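Dye bench notebook - February, started 7:40 am

Madder vat went cold overnight again. Thermostat on the Brillau reads fine, the bath does not agree with it. Pulled the lid, 35 C at the bottom, should be holding well over that. Yetunde thinks the probe is crusted. Soaked it in vinegar while I wrote this up. Will see.

Swatches from the last run are dry. Cotton jersey, alum mordant, same weight as before:

- strip A, rainwater: brick, a bit brown at the hems
- strip B, tap water: better red, warmer, slight streak down one side
- strip C, tap plus chalk: best so far. Close to what Elaine wants but not there

Streak on B is my fault, didn't stir for the first part. Elaine Honorato wants a true pillar box red for the Florus order and I keep telling her madder won't go that far on jersey. It goes orange or it goes brick. She says try cochineal over the top. Expensive. Tried it on a scrap anyway, pinkish when wet, have to wait for it to dry before I beleive anything.

Wash test. Used the Dorkus soap, not the green bottle, the green bottle stripped everything last time. 2 washes in, strip C has lost almost nothing, strip A is visibly paler. Rub test on white cloth - A leaves a mark, C leaves a faint one, B somewhere between.

Need to look at reds on black and not on the white bench, the white throws my eye off every time.

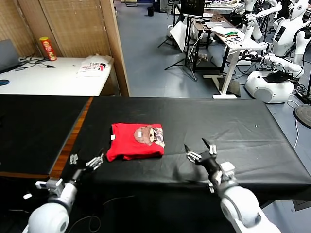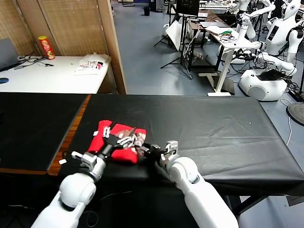 Red on black, T-shirt folded in the first one.

Mordant notes before I forget. Alum was weighed on the small scale, which drifts. Re-zero between every weighing, not just at the start!! Yetunde Onuoha caught it drifting by enough to matter on the small skeins. Jersey needs scouring longer than I have been giving it, water was still yellow when I took it out. Do 2 scours next time and stop being impatient.

Vondráček book says let the mordanted cloth sit damp overnight before it goes in the dye. I have been skipping that. Could be the whole reason for the patchy hems on A. Try one sat overnight, one straight in, same pot.

11:15 - probe back in. Reads lower now, so it was crusted. Vat climbing slowly. Don't put the lid on crooked, it drips on the element.

Lunch. Then rinsed the skeins from the 9 liter pot, hung them on the back rail. Two of them tangled, my own doing, tied them too tight. Ties should be loose figure eights.

To do
- order alum, we are on the last tub
- chalk, the fine stuff
- ask Elaine if brick is acceptable for the linings at least
- scrap with cochineal: look at it in daylght tomorrow by the door
- label the jars. The lids have come off in the steam again

Vat at temperature 3:20 pm. Strip D and E in.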